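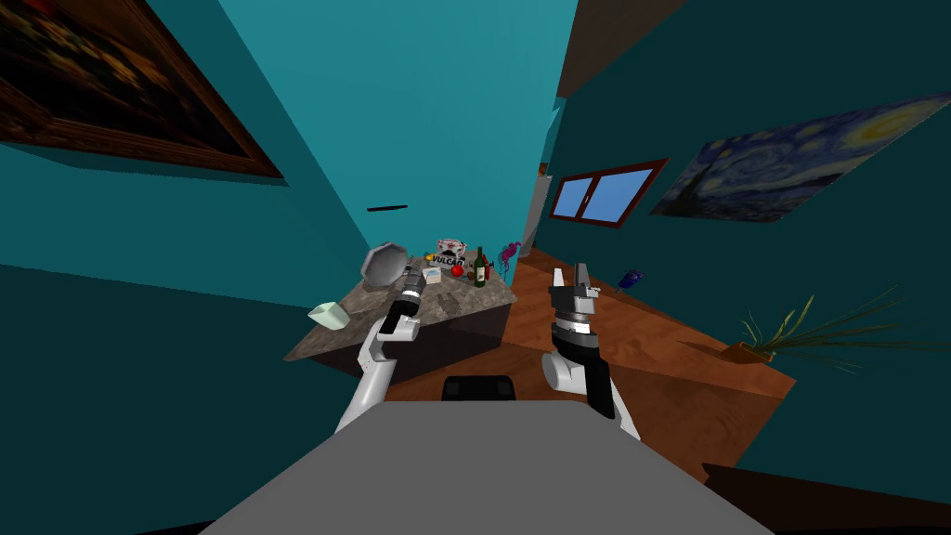 Stellia users have asked more than once whether the recipe cards can be had without the packaging photos, and yes, they can, see "files" further down.

Stellia recipe cards, data card and readme in one

Last touched April 24, 2021. Typed in a hurry, sorry for gaps.

What it is
757 recipe cards, typed up from the Jerkgate and Skikthorpe parish cookbooks. Plain text, one card per file. Mostly puddings, pickles, a lot of suet.

Files
cards/ the recipes
cards_nopics/ same but no packaging photos
index.csv title, village, page, oven setting if given
odd/ 40 cards that wouldn't fit the pattern. No quantities, or two recipes run together. Left as they were.

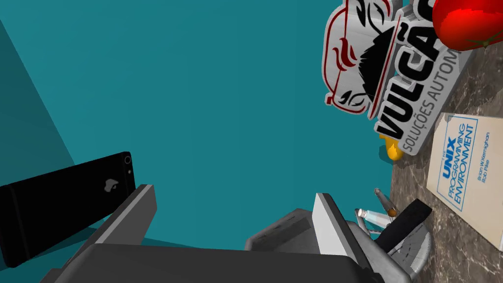

Oven settings are as printed, so gas marks in the Jerkgate book and Fahrenheit in most of the Skikthorpe one. Not converted. Ounces and pints also left alone. "A teacup" stays a teacup.

Spelling
Kept as printed where it looked deliberate (chutny, in every Skikthorpe pickle). Fixed where it was plainly my typing. Probaly missed a few.

How many are checked
540 read twice against the page. The rest once only. Column "checked" in index.csv says which, 2 or 1.

Known problems
- fractions: some 1/4 may be 1/2, the Jerkgate print is very faint
- page numbers skip after the jams
- marrow ginger is in twice, differnt sugar, both real
- long titles get chopped in the Sarantis reader, open the text file instead

Use
Free for cooking, teaching, local history. Say where you got it. Don't sell it as a book please, both parishes still print theirs.

To do
Skikthorpe supplement, in May if the scans come. Would like to get to 1000 cards. Index by ingredient after that.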